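**FOR RELEASE 24/03/2022**

# Flarkitholm Workshop Publishes Plans for Keltance, a Bench-Mounted Arm for Sorting Tableware

ERPORT – The Flarkitholm shared workshop has released the build files, parts list and control software for Keltance, a single-arm tabletop machine that picks up chopsticks and soup spoons and moves them between a serving tray and a wash basin. The files may be copied, changed and built by anyone for home or workshop use. Commercial builders are asked to contact the workshop before selling assembled units.

Keltance was designed and assembled on the second bench of the Flarkitholm electronics room. The project lead is Wendell Kowalczyk, a member of the workshop and a former packaging line technician.

## Scope of the build

The machine has one arm with six powered joints, a parallel two-finger gripper and a camera mounted over the work area. It clamps to the rear edge of a table and does not need to be bolted down. Reach is limited to one ordinary table. The drive electronics sit in a separate box connected by a single cable bundle, so that the arm can be removed and stored when the bench is needed for other work.

The gripper is the main difference between this version and the earlier Keltance prototype. Its fingers close to a gap of less than one millimeter, which the earlier fingers could not do, and the pads are cast from soft silicone in a printed mold. The complete gripper, including pads and motor, weighs 225 grams. Mold files for the pads are included in two hardness settings. The harder pad wears longer but loses glazed spoons more often.

"Chopsticks roll, and two of them lying together look like one object to the camera," Kowalczyk said. "Most of the software work went into deciding whether to take a pair or a single stick. The arm itself was finished well before that."

## Control software

Positions are found by a small vision program that runs on a used desktop computer. A separate graphics card is not required. The program looks for long thin shapes first and bowl shapes second, then proposes a grip point for each. Chopsticks are gripped near the middle. Spoons are gripped on the handle, close to the bowl, where the cross-section is thick enough for the pads to hold.

The motion planner is called Wojcik and is published as its own package. It can be used with other arms of similar size if the joint limits file is rewritten. Wojcik plans one move at a time and stops after each release to take a new camera reading. This makes the machine slow. A full tray takes several minutes, and the workshop has no plans to shorten that figure in the current version.

Calibration uses a tablecloth printed with a regular grid. The operator jogs the arm to four grid crossings and confirms each one, after which the software computes the table plane. Any flat grid with even spacing will work. The cloth must be taped down at the corners, as a fold under the tray shifts the measured height enough to cause a missed grip.

## Test results

The release is based on 3337 logged grip attempts carried out in the workshop with one set of tableware. Attempts were logged automatically, and failed attempts were kept in the record. The test log is included with the files and lists the object type, the grip point, the pad used and the outcome of each attempt.

Known limitations are as follows:

- Spoons with curved handles tend to rotate when lifted. The software corrects for this only at the moment of release.
- Dark chopsticks on a dark tray are found less reliably than dark chopsticks in a light basin. Adjusting the lamp angle helps, and the manual gives a starting position.
- A stick resting partly under a spoon is skipped until the spoon has been moved.
- Sticks lying against the wall of a basin can be reached only when the gripper can enter along the slope of the wall.
- The software ignores objects it does not recognize but does not yet plan a path around tall ones.

The arm is not rated for use near running water and must not be operated over a sink. Builders should fit the stop switch described in section three of the manual before the first powered move – the firmware will refuse to start without it.

## Parts and cost

The parts list has 76 line items, counting fasteners by size. Total cost for the workshop's own unit was 804 dollars, excluding the computer and shipping. Printed parts require a bed of common hobby size. Two brackets must be cut from aluminum plate, and the drawings show hole positions that can be drilled with a bench drill press. Members of Flarkitholm may use the workshop's templates for both brackets.

Substitute motors are allowed at the wrist joints only. The shoulder and elbow motors were selected for holding torque, and lighter units overheated during bench trials.

## Availability

The release package contains the drawings, the printable part files, the pad molds, the firmware, the Wojcik planner, the vision program and the assembly manual. Copies can be collected on a memory stick from the workshop desk in Erport or requested by mail. Error reports are accepted in writing and should include the log file and the pad type.

A revised wrist cover is in preparation. It will fit existing units without changes to the wiring.

## Reference bench layout

The manual's section on trial runs starts from a mixed layout on the calibration cloth. A black serving tray holds four white soup spoons and four pairs of black chopsticks with gold bands at the thick ends. A mauve-pink basin stands to the left of it with two dark brown chopsticks inside. A yellow and a green wooden cube are set toward the wall as objects the software should leave alone. Exact spacing is not critical, but two of the spoons should lie end to end with their bowls close together, as this is the hardest arrangement for the shape finder to separate.

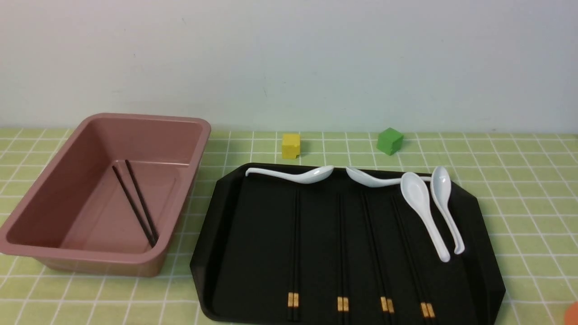

## Press contact

Wendell Kowalczyk, Keltance project lead
Flarkitholm shared workshop, Erport

Written questions about the build are answered by mail. Requests to see the machine in operation should be made at the workshop desk.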